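How to Fold a Whole Load of Laundry on the Bed (and Enjoy It!)
Posted in Home & Laundry by Shona Kereama

I used to fold laundry standing at the dryer, one sock at a time, with my back complaining the entire way. Then I moved the whole job to the bed and I have never gone back. You get a big surface at a decent height, there's room to lay a pair of pants out full length, and you can't go to sleep until it's done. That last part is the real secret.

What follows is the method I use for a normal mixed load: pants, tops, soft knits, a few thin things that refuse to behave. The first time through it may take you half an evening. Once your hands know the moves it goes so much faster!

What you need

A made bed, or at least one with the covers pulled flat
Your clean, fully dry laundry
A basket or a tote for carrying the piles afterward
A small fan if the weather is sticky (optional, but I love mine)

Step 1: Get the surface ready

Pull the sheet tight and push pillows and blankets up out of the way. A soft, puffy comforter is the worst thing to fold on. Everything sinks into it and your nice straight edges go wavy. Fold it back to the foot of the bed or take it off completely.

If you sleep on a bamboo mat in the summer, leave it on! The tile kind is terrific for this. It's firm and smooth and it lies flat, and the rows of little tiles give you straight lines to match your hems against. I line up the waistband with one row and the cuffs take care of themselves. Do run your palm over the mat first, though. An old one can have a rough spot where the cord has worn, and that will snag a fine knit in a second. My neighbor Alby Grimshaw lost a very good sweater that way.

Step 2: Sort before you fold anything

Tip the load out at one end and make quick, messy groups. Pants together, tops together, soft stuff together. Keep the folding space in the middle clear. I know it's tempting to grab the first shirt and get going, but switching from one shape to another is what slows you down. Five pairs of pants in a row and you're flying.

Put the dark things on one side while you're at it. Dark cloth shows every bit of lint, so I like to give it a shake and a once-over before it goes near anything pale.

Step 3: Lay the long pieces crosswise

Take the waistband in one hand and the cuffs in the other, give one firm snap, and lower the pants across the bed from side to side. Going crosswise means you don't have to lean over or walk around. If the end hangs over the edge a little, fine, you're about to fold it in anyway.
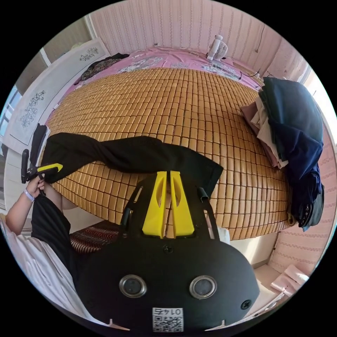
Long black piece stretched across the bamboo mat, folded pile on the right, fan at the back.

Now smooth from the middle out toward both ends with a flat hand. Two passes is plenty. For pants, one leg goes on top of the other so the seams match, and that little triangle that sticks out at the seat gets tucked in to make a straight line. Bring the cuffs up to just short of the waistband, then fold in thirds. You should have a neat block that can stand on its edge. If it flops over, open the last fold and press the air out, then try again.

For a long scarf or a plain length of cloth, skip the triangle. Fold in half, in half again, and keep going until it matches the width of your pile.

Step 4: Build the pile off to one side

Pick a side and stay with it. I'm right-handed, so mine goes on the right. Bulky knits and wide, soft pieces make a good base, with the smaller and slipperier things going on top. A pile built the other way around will slide onto the floor the moment you sit down on the bed. Ask me how I know!

Don't let it get too tall. When it starts to lean, start a second one. And if a sleeve or a leg droops over the side of the bed, tuck it back in before you add more, or it will pull the rest down with it.

Step 5: Tops and thin knits

Lay the shirt face down. Fold one side in to the middle of the shoulder, sleeve back over itself, then the same on the other side. Fold up from the hem in thirds. With thin, stretchy fabric I lay a magazine on the back, fold the sides around it, and slide it out. Marama Tipoki taught me that one and it's so satisfying that I now do it with things that don't need it.

Step 6: Put it away right now

Carry the piles to the drawer in the order you'll unload them. Stand the pants blocks up in a row so you can see every pair at once.

A few extra tips

Fan cords: run the cord along the wall side, well out of your folding space, and keep loose clothes away from the blades.

Creases: a slightly rumpled pair of pants can be smoothed by hand while it's still warm from the dryer. Once it's cold you'll want the iron.

Helpers: with two people, each take an end of the sheets and meet in the middle. Kids are great at this from about the age they can tell left from right.

Next month I'm tackling fitted sheets. Send me your tricks before then, I need them!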